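Robot club back for October, hand grippers out again

The Olisum student robotics club is up and running again, upstairs, 4 till 6 as before. Bigger group than last year so please be on time, the stairs get busy.

Main job this term is the Bilgin challenge. Teams teach an arm to pick up small objects and put them down where they should go, and the teaching is done by people first, with hand-held grippers. Hold it, squeeze, move, let go, do it again. Target is 800 good goes by half term. Last year's entry managed 67 before the deadline, so plenty of room to improve.

Zarton has given us a bit of money towards spare cables and printed parts. Very welcome, thanks. 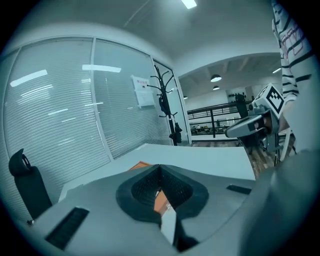 Slow and steady is the advice from last year's team. Jerky moves get thrown out later and then the whole lot has to be done again, wich is no fun at the end of a long day. Swap over when your wrist gets tired.

Beginners still welcome, no coding needed for the first few weeks. Sign up at the Elus front desk, ask for form 2602. Bring a drink with a lid. Heat dates for the challenge to follow, probably after half term, will post them here when we get them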